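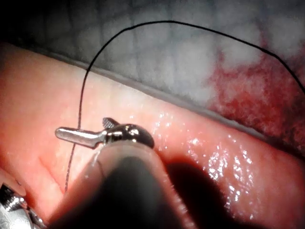
Gripper holding a black suture thread over pink tissue

4. Setting up crypto payments at the checkout

Follow this section if you want your shop to accept digital coins through the Banness payment plug-in. You need an active shop account and administrator rights. Card payments keep working while you make these changes.

Last revised 25/06/2022. Applies to Banness 2 and later.

4.1 Before you start

Check that the shop's base currency is correct. It can't be changed once a wallet has been linked.

Have your wallet's receiving address to hand. Banness never asks for the private key or the recovery phrase. Do not type either of them into any field.

Caution: Payments sent to a wrong address can't be recalled by Banness or by your wallet provider.

4.2 Linking a wallet

1. Sign in and open Settings > Payments > Digital coins.
2. Select Add wallet.
3. Choose Danon or Cervantes from the list of wallet types. For any other wallet, choose Manual.
4. Paste the receiving address. Compare the first and last characters with those shown in your wallet.
5. Select Send test payment and follow the prompt in the wallet.
6. Wait for the status to change from Pending to Linked. This usually takes about 2 minutes but can be much longer when the network is busy.

Note: If you chose Manual, the status stays at Pending until you select Confirm receipt.

4.3 Choosing how prices are shown

1. Open the Display tab.
2. Select Base currency only, Coin only or Both.
3. Set the rate lock. This is the time a customer has to pay at the quoted rate. When it runs out, the order is put on hold and a new quote is offered.
4. Save.

Rates come from the Uvska feed. If the feed can't be reached, the coin option is hidden at the checkout and comes back by itself when the feed does.

4.4 Opening the port

Skip this step if your shop is hosted by us. On your own server, payment notices arrive on port 2701. Allow incoming traffic on that port and restart the plug-in.

4.5 Refunds

Refunds are made in the base currency value of the order on the day it was paid. The customer must supply a return address. Don't reuse the address the payment came from, as many exchanges do not accept deposits to it.

1. Open the order and select Refund.
2. Enter the return address and the amount.
3. Approve the payment in your wallet.

Partial refunds are allowed. The network fee is taken from your wallet and is not added to the refund.

4.6 Messages

Error 567: the wallet type does not match the address. Remove the wallet and repeat 4.2.
Quote expired: the customer paid after the rate lock ended. Accept or refund the payment by hand from the order page.
Feed offline: see 4.3.

For tax records, export the payments list from Reports > Digital coins. Shops whose year ends in December should run the export before closing the year in Settings.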